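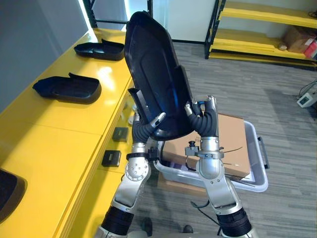 Marlene Haberkorn wrote in on Wednesday to say that her black molded panels all look fine under the shop lights and then show every scuff once they reach the customer. She wanted to know whether I inspect them flat or upright.

Upright, for anything with a curve. A large shell with a rounded top and a raised rim hides marks when it lies down. Hold it up, lean it to one side and watch how the reflection moves over the inner face. Where the reflection kinks, there is a sink mark or a scratch. Glossy black shows this well. Grained black hardly shows it at all, and for that I use a fingertip.

I went through a batch of 143 Totex shells in August. Most rejects were for flash along the rim, and 3 had a short shot at the flange. The smaller parts wait on the yellow table, spaced apart. Stacking saves room but the edges rub, and a rub mark on gloss does not polish out in any time I am willing to spend.
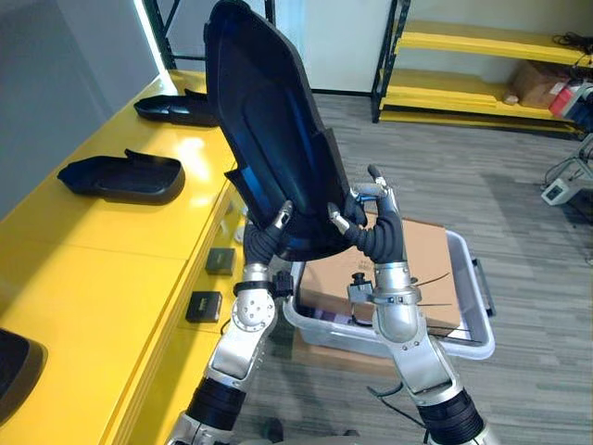

Does flash have to be cut off before the surface check? Cut it first, wipe the part, then check, or the trimming dust will read as scratches.

I trim with a scraper held nearly parallel to the rim, in 2 passes. Malte Stüber at Rothe wet-sands with 600 grit afterward. I tried it on a few Ikosik covers and it left a dull line next to the gloss, so I now stop at the scraper. The recessed areas get a soft brush and no cloth.

Still open: a cleaner that leaves no film. The Trovlow one streaks.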